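Marble-Look Tops and the Lamps That Sit on Them

Last updated: May

I keep hearing that printed marble has gotten so good you can't tell. People who sell it say so, and people who just bought it say so even louder. I've been looking at these tops in friends' workrooms, in one showroom and at my own desk for nine weeks, and I'm not sold. Some of them are fine. A few I would live with. Most look good from the doorway and less good once you sit down and switch on a lamp.

The captions are mine. If you own one of these and love it, I believe you.

Showroom wall, Gunawardena. Samples stood on end under ceiling spots, which is how everybody sees them the first time and how no one ever uses them. Stone patterns love a ceiling spot. Ask to lay the sample flat and put your hand on it.

Same wall, closer. The salesman called this one Altanar and told me the veins never repeat. I found the same little fork in the vein on the next sample over. He said that was a different batch.

Ebony Hinds's sewing table. White with gray, very cool, very clean. She chose it to make pins easy to find and says it mostly does. The gray veins eat pins, in my opinion. I dropped one and we were on our knees for a while.

Ebony's table at 9 in the evening. With the overhead light off and one lamp on, the gray goes slightly green. She doesn't see it. Her husband does.

Round café top, Drikwood. I wanted to like this. The pattern is pretty and the edge is nicely turned, but the veins run right up to the rim and stop dead, and on real stone you'd see them carry on down the side. Once you notice that you look at the edge of everything. Menaka Karunaratne says I have ruined her kitchen.

Menaka's kitchen, the counter by the window. She paid extra for the "honed" finish. It's matte. I asked the installer what honed meant on a printed surface and he said it meant matte.

Breadboard on the same counter. Flour shows up beautifully on the dark parts and vanishes on the pale ones, so you wipe the whole thing twice. I wouldn't roll pastry on it and expect it to behave like stone. It doesn't stay cool the way people claim – mine certainly doesn't.

Fikri Lumenta's model-building desk. Beige and brown, with a cutting mat over most of it, so I can't say much about the top. He can't either. Four years in, he had to lift the mat to tell me what color it was.

Under the mat. Two scratches, both from before he had the mat. They show pale against the brown. He was told it was scratchproof, and I was told the same thing about mine by a different store.

Coffee ring test, my desk. I left a mug on a beige patch overnight and another on a vein. The ring on the vein is harder to see. That is the one honest selling point I've come across, and it's never in the brochure.

Clip lamp on a shelf, Goker. It was sold to me as "500 lumens, daylight." It may well be. Clipped high and aimed down, it puts a hot white spot in the middle of any shiny top and leaves the corners gloomy. Move it to the side and things improve. I went back to a lamp with a proper base after a week.

Lamp with a heavy arm, Ľudovík's old one. Sorry, Ľudovít Říha, and he has corrected me on this before. The springs creak and the base takes up as much room as a dinner plate. It stays exactly where you leave it, though, and I can't say that for many of the newer ones.

Siiri Priedītis's drawing table. Plain white, no veins at all. She thinks the whole marble business is silly and I put her table in for balance. Every pencil smudge shows. She says good, then she knows to clean it.

Siiri's table with a printed sheet laid over one half. We tried a tan-veined pattern next to the plain white to see which was easier to work on for an afternoon. I preferred the white for reading. The tan was kinder to look at when the sun came in, and I'll admit I didn't expect that.

Gooseneck lamps, a general grumble. I don't trust them. The neck is lovely for a month and then it starts to nod, and you find yourself propping up the head with a book. A wide flat head does spread the light better than a bulb in a cone. I just want to see one after two winters.

Square top, cream and tan. Of everything on this page I argue with this pattern least. The background is off-white, the veins run on the diagonal in beige, peach and light brown, and there's a heavier brown one down toward the lower right edge that I'd probably have left out. The lamp at the left edge is a white gooseneck with some blue on the head and the base. White and blue against all that tan shouldn't work, and I'm still not sure it does.

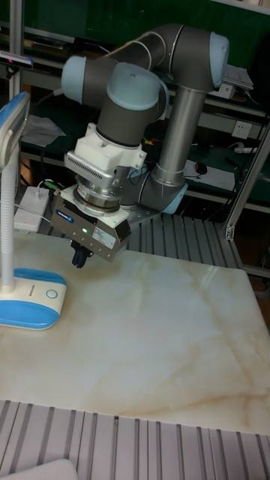
So would I buy a warm pattern over a gray one? Probably, if I had to have a pattern. Warm colors forgive crumbs, pencil dust and bad evening light, and they don't turn green on you. I'd still want to take the sample home, lay it flat and leave it under my own lamp overnight before handing over any money. Gunawardena lets you do that if you ask, with a deposit. The other places I tried offered me a photo on a card.

Ebony wants me to add that she has found all her pins. I have my doubts about that too – but it's her floor.

More tops when I can get into more people's houses. I'm after a dark green one, if anybody has it, preferably one that's been used hard and not wiped down for my visit.

Contact: use the form on the main page | Text and photos may not be reused without asking | Back to top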